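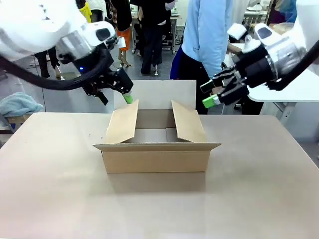 September, too late in the evening for coffee, having coffee

The apartment hunt is over, in the sense that we have signed something. As of the end of the month we will live on the third floor of a building on Teixeira Street, above a place called Zultar that sells either lamps or insurance. I have walked past it four times and read the window carefully and I still could not tell you. The sign says "Zultar – For the Home." So, lamps. Or insurance.

The landlord's agent met us there at 7 this morning, the only slot she had, and gave us the tour in her coat. The kitchen has a door that opens onto the refrigerator. The bathroom has a window onto the stairwell, frosted up to a point, and that point was chosen by a short person. On the plus side there is a closet in the hall large enough to hold an argument in, and the living room gets sun until lunch. We said yes in front of the refrigerator, all standing sideways.

Then home, to face the fact that we own things.

I had been telling people we live lightly. I believed it. This afternoon I pulled out everything from under the bed and found a fondue set, a second fondue set, the manual for a Vultar dehumidifier we sold two apartments ago, and a bag of curtain hooks that have now moved with us through three homes that all had blinds. The hooks are coming. I tried to throw them out and got as far as the lid of the trash can.

Books are the real trouble. The rule was that each of us would give up 13. I gave up 13 very fast, and was asked to do it again using books that were mine. One of the survivors is a history of canals, 398 pages, bookmark at page 33, where it has been since before we were married. I put it in the keep pile. I may be a different person on Teixeira Street, the kind who knows about locks.
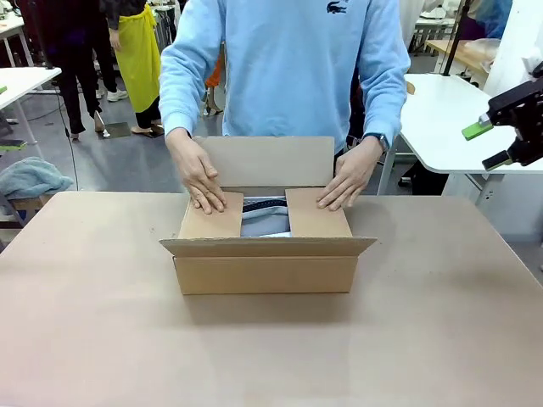
Side flaps first, then the long ones.

The movers are called Rodov and their quote arrived as one line with a number in it and no greeting. I wrote back asking whether that covered the stairs. The answer was "yes stairs." I find I trust them completely. The other company sent a brochure with a poem.

Supper was whatever was in the freezer, on the theory that the freezer has to be empty by the end of the month. Peas, fish sticks, and something in foil that had once been labeled. We ate it with mustard and discussed where the couch will go. The couch will go against the wall with the radiator because it fits no other wall, but we discussed it for an hour anyway, and I drew a plan on the back of the lease. Our copy, I hope.

Still to do: call about the gas, cancel the newspaper, return the neighbors' ladder and try to look as if we hadn't had it since spring. Also find out what Zultar sells. If it's lamps, we need one for the hall closet.

Back to top
Home | Diary | Older | Newer | Write to me
© All entries belong to the author. Contact by the form on the Write to me page.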